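Progress report to the Triantafyllou Fund
Project: Laundry for Machines, Barholm student robotics club
Submitted by Filippos Giannakopoulos, club advisor
Reporting period: February through May

Where we said we would be

In our application we promised that by May the club would have built hand-held grippers, recorded a set of people folding clothes with them, and trained something that could fold a towel without supervision. We have done the first two. The third is discussed below under "Towels," a section I have rewritten more often than I would like.

What got built

The students built 4 grippers. The original drawing came from Clalov, the team's name for the design group, which has three members and at least five opinions. The idea is simple enough. A person holds the gripper, squeezes, and two fingertips close on whatever is between them. A camera looks down over the fingertips and records what the tool sees. Later, a robot arm carrying the same fingertips is supposed to learn from the recordings. The arm is a secondhand Huvton that came to us through the district surplus list, and it has a personality, which I will get to.

All the plastic parts were printed at school. The first version of the linkage had plain holes with screws running through them, and the holes wore into ovals within a week. The current version uses brass eyelets at the joints. This was proposed by a sophomore who sews, and it was resisted for two meetings by juniors who don't. The joints have held up since, and the juniors now refer to the eyelets as "our bushings."

Fingertips remain a consumable. The gray pads fray along the inner edges, and the material starts to peel where it meets the cloth. We had budgeted for two sets per gripper for the whole year. I would describe that figure as optimistic, and I am the one who wrote it. We have moved money from the snack line to cover the difference, a decision that drew more comment than anything else in this report.

Recording sessions

We have 671 usable recordings. A recording is one person doing one task from start to finish: pick up a garment, flatten it, fold it, put it down. The number of unusable recordings is higher and I have been asked by the students not to print it. The usual causes were a thumb over the lens, a full memory card, and one long stretch in April during which a gripper was recording beautifully with its clock set to the wrong year, so that nothing could be matched to anything.

Sessions run after school from 3:30 until the custodial staff begin turning off lights in a meaningful way. We also held one on a Sunday, which produced our best day of data and a permission slip process I don't intend to repeat.

The garments come from the students' homes and from the lost and found. We sort them into 7 types. T-shirts are the easiest. Towels are supposed to be the easiest and aren't. Button-down shirts were dropped in March by a unanimous vote, the only one the club has ever held. Dark, stretchy clothes with elastic waists have turned into their own research topic. Black knit swallows the light, so the folds are hard to pick out in the video, and the gathered waistband springs back to its own idea of a shape the moment it is let go. Half the club considers this a lighting problem and the other half considers it a pants problem.

We also added two-person recordings, where one student works the gripper and another holds the far side of the garment by hand. This wasn't in the application. It began as a way to keep long items from sliding off the table, and it has become the part of the project the students argue about with the most energy. A single arm can't easily unfold a pair of sweatpants. A single arm with a patient human on the other end might. The students would like to pursue this next year, and I would too, provided we can find patient humans.

Towels

The model we trained in April can find a towel. It can approach a towel. It closes the fingertips on a corner in up to 4 attempts out of ten, depending on the towel and, according to the students, on the mood of the Huvton. What it does after that is best called relocation. The towel begins the exercise in one place and ends it in another, in a pile that a generous person could call a fold if the lights were low.

I asked the training group for a plain account of why, and they gave me one that I think is right. Our early recordings were made by fifteen people with fifteen ways of folding a towel, several of which reflect poorly on the households concerned. The model has tried to learn all of them at once. Some folders go in thirds, some in halves, and one student rolls. When the arm hesitates in the middle of a fold, it is very likely trying to choose between families.

Since the start of May everyone has folded from the same instruction sheet, which is taped to the cabinet and has been corrected in four colors of pen. Towels get halved, then halved again, long edges first. The roller has complied under protest. We won't know whether this helps until we retrain, and retraining waits on computer time, of which more below.

The Huvton

The arm works. It has a loose cable at the second joint that makes it stop dead when it reaches across itself to the left, so we have arranged the table in such a way that it never needs to. We wrote to the district about a replacement cable in March and have received a ticket number. The students have framed the ticket number.

For safety, the arm runs only when an adult is in the room and at a speed one parent compared to watching someone read a menu. There have been no injuries. There has been one incident involving a hoodie drawstring and the emergency stop, and the emergency stop did what it was bought to do.

Money

Spending is slightly under plan overall and wrong in nearly every individual line. Filament came in low. Cameras came in as expected. Fingertip material came in at well over what we had set aside, and snacks have been cut as noted. We spent nothing on travel because the regional showcase was moved to Barholm, our one piece of luck this year, and the students are already treating it as home field advantage in an event with no winners.

The line for rented computer time is nearly exhausted. Most of it went to the April training run, including a full overnight job that trained with great care on the thumb recordings. There is now a folder called DO NOT, and that is where they live.

Requests

We would like the Fund's approval for two changes. First, to move what remains in the travel line to computer time, so that we can retrain once before the showcase. Second, to restate our final goal as "fold a towel with one person assisting." I know how this sounds. The students voted for it after some bitterness, and the written argument they gave me was better than the one in our original application, which was mine.

If both are approved, the order of work is to finish the second batch of towel recordings, retrain, test for a week, and then demonstrate at the showcase with whatever we have. The two-person work on sweatpants and shorts will carry on alongside, mostly because I doubt I could stop it. The club has replaced the fingertip pads on two grippers this month and will do the others when the next sheet of material arrives.
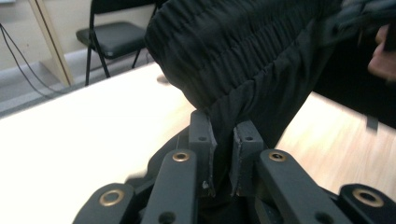 Receipts and the equipment list will follow under separate cover, once I have worked out who has the binder. The next report is due after the showcase, and I will send the towel results with it in whatever condition they arrive.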